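Solwood Sit-Stand Desk: Three Weeks of Standing About

My old desk was a door. It had been a door for most of its life and a desk for the last nine years, resting on two filing cabinets of slightly different heights, so that pens rolled towards the window and collected there like commuters. When one of the cabinets finally lost its bottom drawer, I was told by the other person who lives here that I was a grown man and could buy furniture.

So I bought the Solwood, the large one, in white. It came on a Thursday in two boxes, one of which I could lift.

Assembly

The instructions are all drawings. The man in the drawings has no face and a great deal of confidence. He is joined by a second faceless man at step 7, where the top has to be turned over, and I would advise you to have your second man ready. Mine was my neighbour Vira Boiko, who is stronger than me and charged me a curry.

The bolts come in a blister pack with each size labelled, which I wish more firms would do. The holes lined up. The one annoyance is the cable tray, which wants screwing on before the legs, a fact the drawings reveal after the legs. Allow an afternoon. If you own an electric screwdriver, allow a shorter one.

The top

It's big, it's flat and it's very white. For the first week I wiped it every time I walked past. Tea rings come off with a damp cloth if you catch them the same day, and with a damp cloth and some language if you don't. Biro is harder. I have one small blue line near the front edge that I expect to be buried with.

White also shows you exactly how much rubbish you own. The door was brown and forgiving and I kept everything on it -- post, batteries, a stapler that had been empty since the previous government. On the Solwood all that looked like evidence. Most of it has gone in a drawer, where I can't find it, and the pens have gone in a mesh pot.
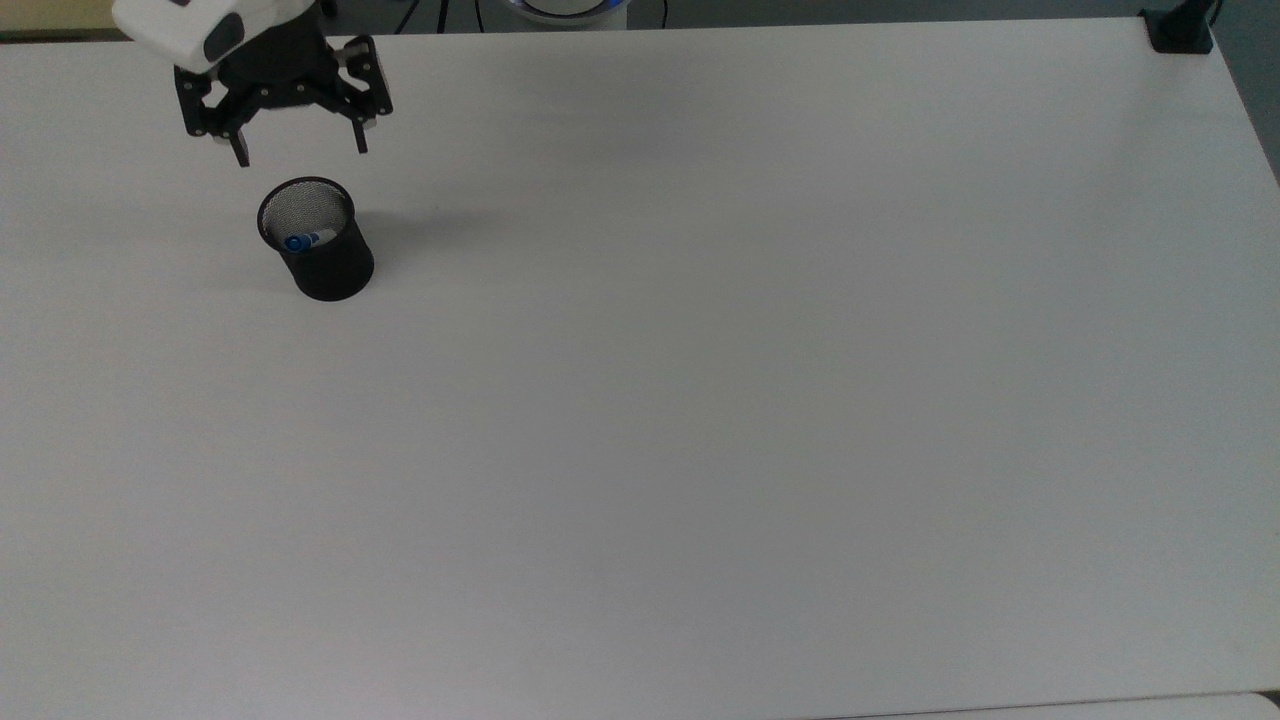
Black mesh pot, white desktop. Pens no longer migrate to the window.

Going up and down

There are two buttons and three memory settings. The motor makes a low hum, about what you'd get from a fridge that has had some bad news, and I can use it during a call without anyone commenting. It starts gently and stops gently. A full mug survives the trip, though I'd drink the first inch if it's a good carpet.

It does wobble at standing height. Typing is fine. Leaning on it while you think of a word sends a shiver through the monitor. I tried the Etow in a showroom before buying and that one was steadier, but it cost a good deal more and the salesman followed me round with a tablet. The Huko was cheaper and moved like a lift in a council car park.

Do I stand? I stood for most of the first Monday and was unbearable about it. By the second week I'd settled on an hour after lunch, when I would otherwise be asleep. My back is a bit better. My feet have lodged a complaint.

Customer service

One of the rubber feet was missing. I rang, and after 14 minutes of pan pipes got Teodora Vasić, who apologised, didn't ask me to photograph the absence of a foot, and had a packet of four in the post by the end of the day. I now have three spare feet, if anyone's short.

Worth it?

If you want something rock solid, spend more. If your current arrangement involves a door, the Solwood is a very large improvement and you'll get used to the wobble. I'd knock off a mark for that and half a mark for the cable tray business.

The door is in the hall, leaning against the wall. We're thinking of hanging it in a doorway.

Four stars, less the half.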